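**Oct 7, 2026**

## Stock check finished, and what changes for borrowers

The yearly stock check at the Kosora games library is done. We closed for 2 weeks to do it, a bit longer than we had planned, and we are sorry if you came to the door and found it locked. The notice should have gone up earlier than it did.

The catalogue now lists 2,418 games and puzzles. At the start of the check, 156 of them could not be found. Most of those have since been traced. A good many had been returned properly and put on the wrong shelf, usually the one below, and a surprising number of card games had been put away inside the boxes of bigger games. We found the same pack of German playing cards listed as missing in three different years. It was in a chess set.

That leaves 26 titles we still can't account for. The list is pinned up by the returns shelf and is also on the website under "Missing". Please have a look at home, above all under beds and in the boots of cars. There is no fine for anything that comes back before the end of the month, and you don't need to explain where it has been.

### Missing pieces

Every game that went out in the past year was opened and checked against its parts list. Where a part is missing but the game can still be played, we have left it on the shelf and written the missing part on the inside of the lid. Where it can't be played, the game has gone into the spares cupboard and will be used to mend others.

If you notice that something is missing, tell us when you bring the game back, even if it was already missing when you took it out. We have had a few members quietly replace a lost pawn with a button or a dried bean. We don't mind this, but please write it down, as the next household may throw the bean away.

Sreekumar Iyengar has again offered to cut replacement pieces for older games. He needs a sample to copy, so if you have lost one of four matching pieces, bring him the other three. He is not taking on dice or anything with printing on it.

### The catalogue

We have moved from the old spreadsheet to Rorkedus. For members the main difference is that you can now see whether a game is out before you set off. You can also put your name down for one. When it comes back we will hold it for a week, then it goes to the next person.

Your member number has not changed. The old PIN will not work, so you will be asked to choose a new one the first time you log in. If the email doesn't arrive, look in your junk folder before ringing us.

Some entries still have the wrong playing time or age. These came across from the spreadsheet, where people had filled in the columns in their own way. "Long" is not a playing time, and we are working through them.

### Tables at Prollidell

Playing sessions carry on at Prollidell as before. You can take any game from the shelves to a table and try it there without signing it out. Drinks are fine if they have lids. Please don't slide heavy boxes across the wood, and lift the boards when you pack up.
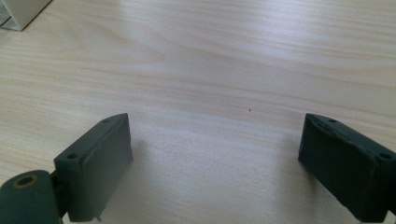
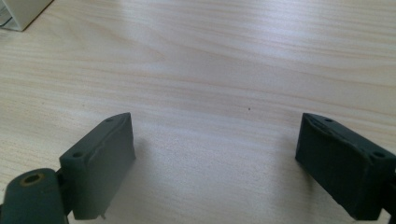

*Pale wood tabletop at Prollidell.*

Larger groups should book. Two families turned up in April with the same game in mind and the same afternoon free, and although they ended up playing together, it may not go so well next time. Bookings can be made at the desk or by phone. We can't take them by text message.

The Arumugam room is still closed in the evenings while the heating is looked at. Anyone who normally plays there can use the main room, which will be more crowded and noisier than usual. The war games group has agreed to start half an hour later so that the children's tables can clear first. Thank you to them.

### Donations

We are full. Please hold on to donations until the new year unless the game is on our wanted list. At the moment that means two-player games, anything that can be played by someone with poor sight, and jigsaws with large pieces. We do not need any more general knowledge quizzes, and we can't take jigsaws in bags without a picture of the finished puzzle.

Loans taken out before the closure have been extended automatically. The new return date is shown in your account, or you can ask at the desk.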